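3 May 2024

Print this entry | E-mail this entry
Search the diary Go

Nets tonight at Clondora, my first since October, and my shoulder knows about it! Jarlath Hennessy had me bowling for nearly 30 minutes before he'd let me near a bat - his idea of a welcome. Traian got me out twice with the same ball (the slow one, I always fall for it). Tomomi says we're short for the Bronditz game, so I've said yes to that too. Kit washing is my job again this season.
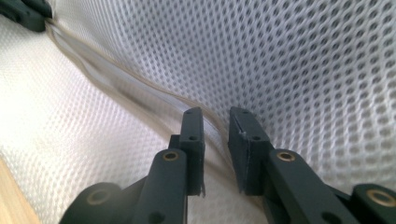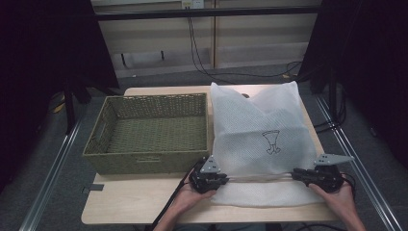

Filed under: Cricket, Home

Must ring Jarlath about the lift on Sunday.

5 comments | 24 shares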